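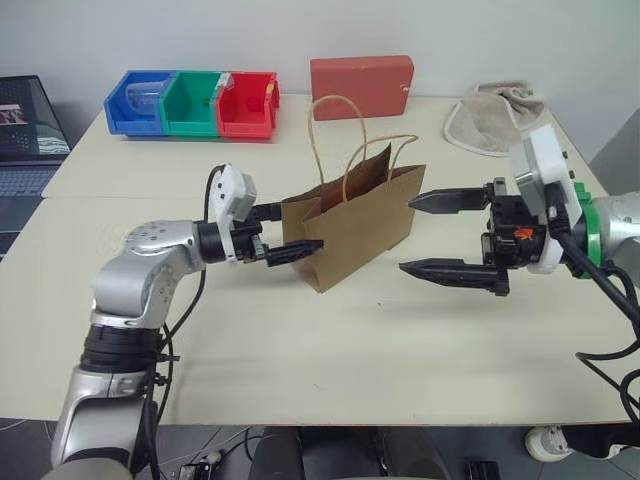 Hello, and thanks for clicking on the dullest-sounding page of the website! I'm Shahram Safavi, I run Turken, and we're a grocery shop in Brurcombe that will put your shopping in a bag for you and have it ready when you walk in. Everything we do ends up in a brown paper bag with twisted handles, so if you're the sort of person who likes bags (there are more of us than you'd think) you're in good company.

I started out with a market pitch selling fruit and veg and whatever else I could get a decent price on. People would pay, look down, and realise they'd left their shopping bag at home or in the boot of the car. So I bought a bundle of 200 paper bags and began giving them away, and after a while regulars were ringing me the night before with a list. Could I do a bag for the morning? Could I do one for next door too? I said yes to all of it, which is more or less how I've ended up with everything I own, and then I needed somewhere indoors with a table.

We took the shop on Kang Street because the back room had good plain walls and no steps. The table came first. I wanted a pale top, nice and big, with nothing living on it, because the minute you let a mug or a roll of tape settle on a packing table you've lost it for good. I'm a terrible nag about this. If you pop in and hear someone shouting "whose are these keys?", hello, that's me.

## How we pack

I've got opinions about packing a bag, so bear with me, or skip to the opening times.

A paper bag has to be opened properly before anything goes in. I mean right down to the bottom, with the side folds pushed out, so it stands up on its own. If it's leaning before you start it'll be leaning worse with potatoes in it. Heavy and hard things go at the bottom, tins and jars mostly, then the boxes up against the sides where they stiffen the walls a bit. Round things go in after that. Round things are a nuisance! An orange will find the one gap you've left and roll into it, and then everything on top shuffles down and your eggs are at an angle. Bread and salad go in last and get carried like a baby.

Anything out of the fridge goes in its own bag, folded over at the top, and we don't put it together until you're at the counter. Paper and damp don't get on, as anyone who has walked home in Brurcombe drizzle will tell you.

We don't fill to the rim, either. I'd much rather give you 2 bags you can carry than one you have to hug. The handles should stand up clear of the shopping so you can get your whole hand through, gloves and all.

And when you get home, please don't tip it out! Lay the bag gently on its side with the mouth towards you and take things from the front. Fruit that's been tipped is fruit with a bruise on it tomorrow, and I'll have spent my morning choosing it for nothing.
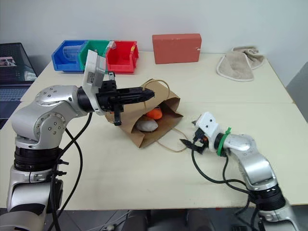 Emilian Manole wrote to us in April to say that this was all very well, but his kitchen worktop slopes, and the last time he laid a bag down the way I'd told him to, a lemon got as far as the hall. Could we please add that you should point the open end uphill? He also wanted it known that the handles on our old bags were a bit thin and had dug into his fingers all the way up the lane.

Well, consider it added, Emilian. Open end uphill if your worktop slopes. You were right about the handles as well, and we changed to a thicker twist when we reordered. They cost me more and they're worth it.

## Bringing bags back

Do bring them back if they're clean and dry. Fold them flat along the creases they already have, handles tucked down inside, and leave them in the crate by the door. A good bag will do several trips. We check the bottoms, and the tired ones go to the allotments on Huroreck Lane, where they get torn up for the compost heaps.

## Ordering

You can order through the website, or ring, or drop a list through the door (handwriting permitting, I've bought someone leeks when they wanted lentils). Get it to us by 4 in the afternoon and it'll be ready the next morning. Tell us if you like your bananas green, if you can't lift much, or if you want the bread left out of the bag so you can eat the end of it on the way home. We'll write it on your list and remember it for next time.

The shop is at 476 Kang Street, on the corner, with the bell that sticks. Give it a good shove.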